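Wanted: block sorters for Pultirum, four afternoons in June

I'm looking for people who like putting small things in order – hearts, stars, cylinders, all the bright chunky shapes you remember from playgroup! 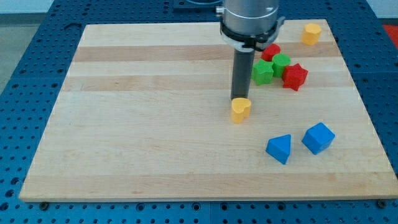

What you'd be doing

Sorting, mostly. You get a board and a pile of coloured blocks, and you group them however feels right to you (by colour, by shape, by some system of your own) while I scribble notes. Then we mix them up and you go again. I've got 877 blocks in the cupboard and I'd love to get through the lot, so bring a bit of patience and comfy shoes.

Who I'd like to hear from

Anyone over 16. You don't need experience, and I'm very happy to have people who call themselves messy. If you're colour-blind please do apply, I've had far too few of you so far.

The practical bits

Afternoons run from two till five with a tea break. You'll get a Closetell voucher for each one you come to, plus your bus fare. We're in room 612, up the back stairs, and there is a lift.

Drop me a line by the end of May with your name and which afternoons suit.

Treasa Ní Bhriain
4 Mar 2021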